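## 4. Fitting the legs

Applies to the Paton side chair and the Paton stool. For the Arkine folding chair, go to section 6.

Read all the steps in this section before you start. The job takes one person roughly 30 minutes. No glue is used at any point.

### Before you start

You will need:

- the seat
- four legs with their collars
- the rubber mallet from the Drestora tool pack
- a soft dry cloth

Cover the table with plastic sheeting or an old blanket. The top face of the seat scratches easily, and grit trapped under it will leave marks that do not polish out. Wipe the cover down before you lay the seat on it.

**Note:** If the parts have been stored in a cold garage or truck, leave them indoors for at least 2 hours. Cold plastic is stiff and the legs will not seat fully.

### Steps

1. Lay the seat on the covered table with the ribbed side up. The raised outer rim should also face you.
2. Check the four sockets for packing foam or molding scraps. Pull out anything loose with your fingers. Do not use a knife.
3. Sort the legs. Front legs are marked F and rear legs are marked R on the end that goes into the socket. The left and right legs of each pair are the same.
4. Slide a collar onto the first leg, wide end toward the seat.
5. Push the leg into its socket by hand. Turn it slightly from side to side until it drops into the slot, then push straight down.
6. Slide the collar down until it meets the seat. It should sit flat all the way around. If one side stands up, pull the leg and start again from step 5.
7. Tap the foot end of the leg two or three times with the mallet. Hold the seat steady with your other hand near the collar.
8. Fit the other three legs the same way. Work corner to opposite corner — fitting both legs on one side first tends to tip the seat.
9. Press the foot caps on, if they came separately.
10. Turn the chair over and set it on a level floor. Press down on each corner in turn. A small amount of rocking is normal until the chair has been sat in a few times.

**Caution:** Do not stand on the chair to drive the legs home. Use the mallet only.

**Caution:** Keep your fingers out of the triangular pockets under the seat while tapping. The ribs have sharp edges on some chairs.

### If a leg will not go in

Look at the mark on the end first. A rear leg will start in a front socket but stops about halfway. If the mark is right, rub a little dish soap on the end of the leg and try again. Never use oil or grease.

### Taking the legs off

Turn the chair upside down on the covered table again. Lift the collar, hold the leg close to the seat, and twist while pulling up. Have a second person hold the seat if the legs have been on for a long time. 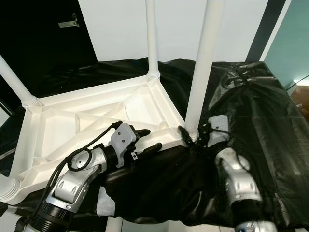
Inthanon wrote in the reader notes that the rear legs on an older Paton chair came off much more easily after the seat had been left in a warm room overnight, and asked for that to be added to the section on taking the legs off.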